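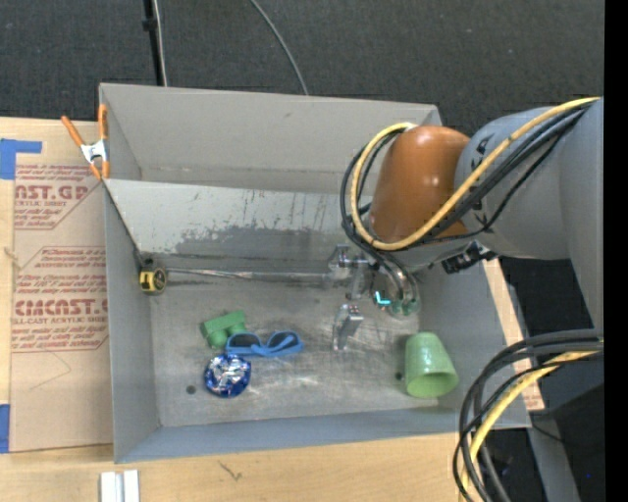
Hileck big metal bin, grey, open top

Posted Mar 20, 2022

I've wanted a proper bin for the back room for ages. Not a rubbish bin, I mean the sort you chuck things into when you come through the door and then feel faintly tidy about. We'd been getting by with two plastic crates from Jollex and they were fine until one of them split down the corner in December, with all the wellies in it, and I spent the rest of the winter stepping over a heap.

So, the Hileck. I dithered over it because it's £198 if you buy it with the liner and the felt feet, and that is a silly amount of money for a box with no lid. I said as much to my friend Birthe Toft, who has had hers for years, and she told me to stop moaning and look at how many crates I'd bought since I'd known her. Fair enough. I got it in the end from the Ekanayake shop on the high street (they do free delivery if you're within the ring road, and the lad carried it right through to the back for me, which I hadn't expected at all!).

First thing to say is that it's big. I'd measured, I'd put masking tape down on the floor, and I still stood there going oh. Everything goes in. Four pairs of wellies, the dog's towels, the football, a bag of compost I keep meaning to take outside, and there was still room on top for coats, though I don't recommend coats because they end up smelling of dog.

It's also noisy. If you drop a boot in from standing height it sounds like somebody's been hit with a gong, and our back room shares a wall with next door's telly. The liner helps a lot. It's a thick canvas thing that hooks over the rim and you can pull it out and shake it, which I do when I remember. I'd say get the liner even if you skip the feet.

The feet, now. They come in a little packet of 13, and there are only places for 12, so either they're being kind and giving you a spare or somebody can't count. Mine peeled off within a month. I put it down to the floor being damp, but Birthe's did the same and her hall is bone dry. I've gone back to standing it on an old bit of carpet and it's perfectly happy.

Cleaning is dead easy. I take it outside, hose it, tip it, leave it upside down against the fence. There's a welded seam along the bottom on the inside where grit collects and you need an old toothbrush for that. I had a bit of a panic about rust after the first hosing as there was an orangey mark in one corner, but it wiped off with a cloth and I think it was only mud from the allotment. Will report back if I'm wrong.

Things I don't like. The rim is rolled over so it isn't sharp, but it's narrow, and when the bin's full and you try to lift it by the rim it digs into your fingers something rotten. Why they didn't put handles on it I can't imagine. The Nastus one has handles, proper rope ones, and it's a good bit cheaper, but I had a go at it in the showroom and the sides wobbled when I leaned on them. My sister has the Nastus and uses it for logs and she's pleased with it, so maybe I'm too heavy a leaner.

Also the sticker. There's a huge sticker on one side with the washing instructions on, and it does not want to come off. I tried warm soapy water, then a hairdryer, then cooking oil, and in the end I turned that side to the wall. Life's too short.

The dog was suspicious of it for a few days and now sleeps with his back against it, so he's come round. The kids have been told it isn't a den. It has been a den.

Would I buy it again? Yes, I think so, though I'd wait for a sale, and I'd ask whether they'd do it with just the liner for a bit less. I gather from the girl on the till that they sometimes will. If you're only storing light stuff like hats and scarves then don't bother, a basket would do you just as well and look nicer. For boots and balls and general muck it's brilliant.

Four stars. I've knocked one off for the handles and I was tempted to take another half for that sticker.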